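So I finally canceled cable in November, and I have been meaning to write it all down because three of you asked how it went (hi Paloma!). Short version: I'm still mad about how long I waited.

I went back through my bank statements one evening and added up what we'd paid over the past year. It came to $2,194. For that we watched the local news, one baking show and a whole lot of nothing while folding laundry. The year before was $2,154, so I can't even say it snuck up on me.

The call to cancel was just as awful as everyone says. I got passed to two different people, and the second one offered me a sports package. We don't watch sports! I told her that and she offered me a smaller sports package.

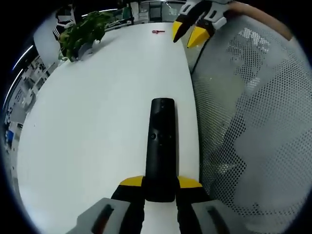 Anyway, I put a cheap antenna in the window behind the couch and it pulls in all the local channels except one, which comes and goes when it rains. Then we kept two streaming services – my limit, my husband would have four – and we swap one out when we run out of things to watch. I put the dates on the kitchen calendar so I don't forget and get charged again.

By my math we'll spend $825 this year, and that's with the faster internet. I was hoping for 800 even, but I'm not going to fight over $25.

Paloma Brannigan wants to know if I miss channel surfing. A little, yes, mostly late at night. I used to land on the last half hour of some old movie and stay up way too late for it, and I haven't found a good replacement for that yet. If you have one, leave it in the comments.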